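Section 2: Planning and Budgeting for Your Arm Station

Read this section before you send in an order. It covers what to buy, what to set aside money for, and how much table you need. Assembly starts in Section 3.

2.1 What the Serkotov kit includes

The base kit has the arm, a two-finger gripper, the mounting plate, the plate bolts and the power supply. It does not include a table, clamps, a stop button or spare finger pads. Buyers often miss the stop button, so check your quote for it by name.

2.2 Steps

1. Write down the largest and the heaviest item the arm will handle. These are often two different items. List soft and wrapped goods separately from boxes.

2. Measure the table. Keep at least 30 inches of clear surface in front of the arm base. Measure from the edge of the mounting plate and leave the cables out of it.

3. Check the tabletop. Solid wood and butcher block hold the plate well. Hollow-core tops do not, and you will need the steel backing sheet (ordered separately).

4. Place the mounting plate where you think it will go and set your largest item beside it. If the item rests on the plate or the flange, you need either a deeper table or a second plate position. Settle this before drilling.

5. Choose finger pads. The standard pads are fine for cartons. For film and plastic wrap, order the soft Daltarov pads. Wrapped goods wear pads faster, so plan on five sets for the first year.

6. Decide where the control box will stand. Its buttons must be within reach of the operator without leaning over the arm.

7. Add up the cost using the list in 2.3 and get it approved as one purchase. Splitting the order usually means paying freight twice.

CAUTION: Do not run the arm on a table that has not been fixed to the floor or wall. A loaded arm can shift a light table when it stops suddenly.

2.3 What to put in the budget

Base kit
Stop button and cable
Finger pads, five sets
Table and floor brackets
Steel backing sheet, if needed
Freight and unpacking
Operator training, one day
Test goods – real ones, in their shipping wrap

NOTE: Training is booked through the Cidunano office. Dates in January fill up early, so ask when you place the order.

NOTE: Pads and cables are wear parts and are not covered by the warranty. Set up a separate budget line for them.

2.4 Trying before buying

If your goods are shiny, dark or loosely wrapped, ask for a trial before you commit. Send seven samples to the Kaewmanee test room, packed the way you normally ship them. You will get back a short report with the pick rate for each sample. We suggest 95 percent as the lowest rate to accept for unattended work. Below that, budget for an operator at the station or change the wrap.

Questions about trials or quotes go to Houda Tahiri in planning support. Include your table measurements and item list from steps 1 and 2.

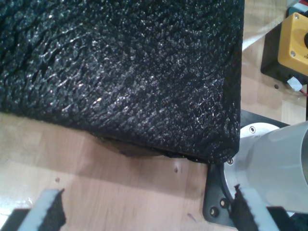

Figure 2-1. Large item in black plastic wrap next to the arm base and mounting plate.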